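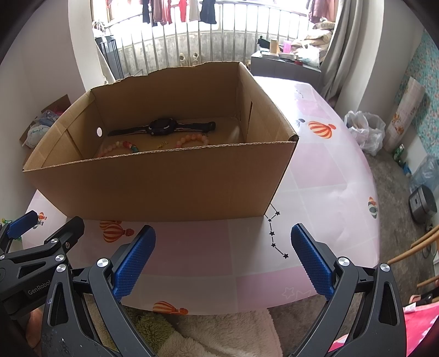 Product sheets, page 40

Jasanitz two-finger hand tool
Item 1248
Updated 15/03/2022

Small things in a deep box are still one of the hard jobs at home. A wristwatch, two beaded bracelets and a tiny gold-colored piece of jewelry on the bottom of a cardboard box: a child can sort these in a moment. For a machine it is a long list of decisions. The watch lies flat with its straps spread out. The beads are round, and one of the bracelets is half hidden behind the front panel. The cardboard walls leave little freedom for the fingers.

Customers ask us every week if they can buy an arm which will tidy a drawer or a jewelry box. Our answer today is: partly. We prefer to say this before the order and not after it.

What works now

With the Jasanitz on a fixed arm, our test bench in Jirnton picks up a watch from a flat surface well, if the case is thick enough to give the pads a side to hold. Folded cloth, cups and small boxes are also no problem. Speed is lower than a person's, and you should plan for this.

What works sometimes

Bracelets and chains. The pads can hold a string of beads, but the string hangs down in a new shape at each lift, and the next step of the program must be able to accept it. Joris Mertens, who runs the bench, puts a soft tray under the work when he tests these. We recommend the same.

What does not work yet

Earrings, single beads, thin rings. The pads are too wide for them and the control is too rough. Please do not order this tool for a jewelry counter or for watch repair. For a packing table with mixed goods in cartons, ask us first and send a list of the goods.

Carton walls

Most failed picks in our tests were not about the object. The finger touched the wall of the carton on the way down. Low trays give much better results than deep boxes, and cutting down one side of the carton helps too.

Delivery

The tool comes with two pads mounted, one spare pair, a mounting plate and a printed manual in English and Dutch. The arm is not included. Spare pads are item 1601, the plate for Wuyts arms is item 2227. The Praseo plate is sold out until December.

Returns are accepted if the pads were not glued or cut. For questions before you order, write to Godelieve Wouters in sales. Technical questions go to Thijs Baert, and please mention the type of your arm in the first message.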